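A Day at the Evcombe Mill Open Day
Posted 2022-11-06

I had wanted to get to Evcombe for years, and I finally made it this fall with my friend Yulan Fang, who weaves at home and knows far more than I do. 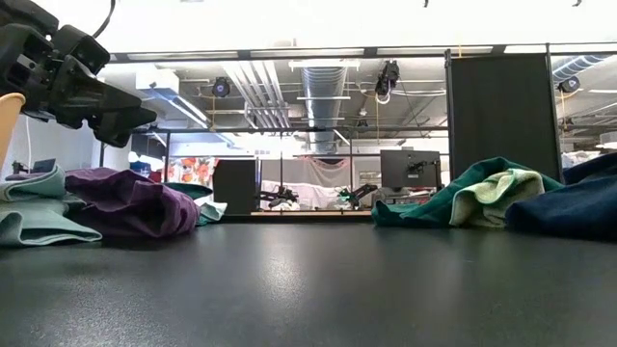
We took the early bus from Parnton and still found a line at the gate, so go early if you can. Tickets were cash only and the parking lot was full by ten.

The weaving shed was my favorite part by a mile. They run 65 looms on a normal day and had a dozen or so going for visitors, and the noise goes right through your shoes! Our guide had to shout over it, then gave up and walked us outside to explain the warp. A full warp on the wide looms has 2000 threads, all drawn in by hand, and Yulan got to try a few with the hook (she was faster than the guide expected, and very pleased about it).

After that came the dye house, smaller than I'd imagined and wonderfully steamy. They were doing a deep green for a hotel order. The dyer let us compare swatches from the same recipe done with town water and with water from the old well — the well one came out a little grayer, and I liked it better.

Lunch was soup in the canteen, good, with bread that ran out before one. Then the mill shop, where seconds are sold by weight. I came home with two bath towels and a bag of yarn ends I have no plan for. Yulan bought a Skála blanket in rust and cream and carried it on her lap the whole way back.

The archive room upstairs is easy to miss. Ask for the pattern books, the oldest has up to 300 samples pasted in, some with the price still penciled beside them. They open again in May and I'd like to see the finishing room then, as it was closed for repairs.

Recent posts
Two days in Fluvitz on foot
Parnton market in the rain
Bus 507 to the coast
A beginner's table loom

Contact | Copyright 2022 | Back to top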